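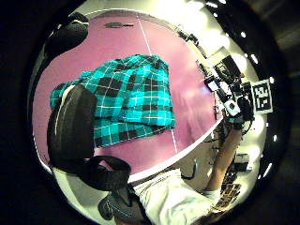
Diltusville to retime 3 signals on Bélanger Avenue after detector study

DILTUSVILLE, November 8, 2019 - Drivers on Bélanger Avenue will see different signal timing before the end of the year, the city's transportation department said. The change covers the intersections at Mill Street, Orkcombe Road and the hospital entrance, and follows a study of how the existing lights handle left turns and pedestrian crossings.

The three signals were last retimed when the hospital added its parking deck. Traffic on the avenue has shifted since then. More vehicles now turn left from Bélanger onto Orkcombe Road in the late afternoon, and the left-turn pocket there often fills before the arrow comes up. When that happens, cars waiting to turn block the inside through lane.

The department ran its counts in August and repeated part of the work after schools reopened. At the Orkcombe intersection, the busiest of the group, staff logged 2667 vehicles entering from all directions during the afternoon peak. The turn pocket overflowed on most of the afternoons that were observed.

"The through movement has more green than it uses, and the left turn has less than it needs," said Pentti Valtonen, the city's signal engineer. "You can stand on the corner and watch the light stay green for an empty lane while the turn lane backs up past the pharmacy."

Under the new plan, the left-turn arrow at Orkcombe Road will come at the end of the through green instead of at the start. The city expects the later arrow to let the pocket clear after the oncoming platoon from Mill Street has passed. The arrow will also be allowed to run longer when the detector shows vehicles still waiting.

At Mill Street, the side street will get a shorter maximum green during the afternoon and the same green it has now at other hours. The hospital entrance will keep its current phases. Its offset will change so that eastbound drivers leaving Orkcombe Road on green reach the hospital while that light is also green.

Pedestrian times will go up at all three locations. The walk interval and the flashing interval are being set for a slower walking speed than the one used in the old plan, which Valtonen said was out of date for a corridor with a hospital and a senior apartment building on it. The longer crossing time will apply only when someone pushes the button, except at the hospital entrance, where the walk signal will come up automatically in every cycle between 7 a.m. and 7 p.m.

Part of the problem found in the study had to do with equipment. Detection at Orkcombe Road depends on loops cut into the pavement, and 2 of the loops on the westbound approach had failed. The controller is set to treat a failed loop as a constant call, so it had been giving green time to the westbound lanes in every cycle whether or not a vehicle was there. The department could not say how long the loops had been out. Maintenance records show they were working at the last full inspection.

Those loops will not be recut. The city is replacing them with detectors mounted on the signal mast arm, supplied by Weseo, a firm that already maintains the cabinets along the avenue. The mast arm units do not require a saw cut in the pavement, and they can be adjusted if the lanes are restriped. The loops on the other approaches tested as sound and will stay in service.

Weseo crews are scheduled to do the installation between 9 a.m. and 3 p.m. to stay clear of both peaks. One westbound lane will be closed while the bucket truck is in place. Flaggers will be on site, and the signals will stay in operation except for a short period when the new detectors are wired into the cabinet. During that period the lights will flash red and the intersection should be treated as an all-way stop.

The bus stop on the near side of Orkcombe Road will move 800 feet east for the length of the work. Riders will find a temporary sign at the regular stop with directions to the other one. Bus schedules are not changing.

The new timing will be loaded after the detectors have been checked. Valtonen said the department plans to watch the corridor in person for the first few days and to make small adjustments from the field. Drivers who use the avenue every day may notice the order of the arrows before they notice any change in delay, he said, and he asked that people wait for the arrow and not assume it will come up first.

"People get used to a pattern. They've had that arrow at the start of the green for years," he said. "For the first week or two, look at the light."

The city also looked at lengthening the left-turn pocket at Orkcombe Road. The study found room for a longer pocket if the painted median were narrowed, but the work would require moving a storm drain and relocating a utility pole. It was left out of the present project and may be considered when the avenue is next resurfaced. No date has been set for resurfacing.

A request from residents for a ban on right turns on red at Mill Street was reviewed at the same time. The department did not recommend the ban. It did recommend trimming a hedge and removing a sign that block the view of the sidewalk for drivers stopped at the line, and the sign has already been taken down. The hedge is on private property, and the city has written to the owner.

Emergency vehicles going to the hospital will keep the ability to call a green along the avenue. The preemption equipment at the three signals is separate from the vehicle detectors and is not affected by the installation. The fire department was given a copy of the new plan and asked for one change, a longer clearance at the hospital entrance after a preempted green, which has been included.

A second round of counts will be taken at the same locations in the spring. The results will be compared with the counts from this year and posted on the city's website along with the timing sheets. If the turn pocket is still overflowing, the department may shift more time from the through movement or look at a longer cycle for the whole corridor in the afternoon.

Comments on the new timing can be left on the transportation department's phone line or sent through the service request page. Callers are asked to give the intersection, the direction they were traveling and the time of day.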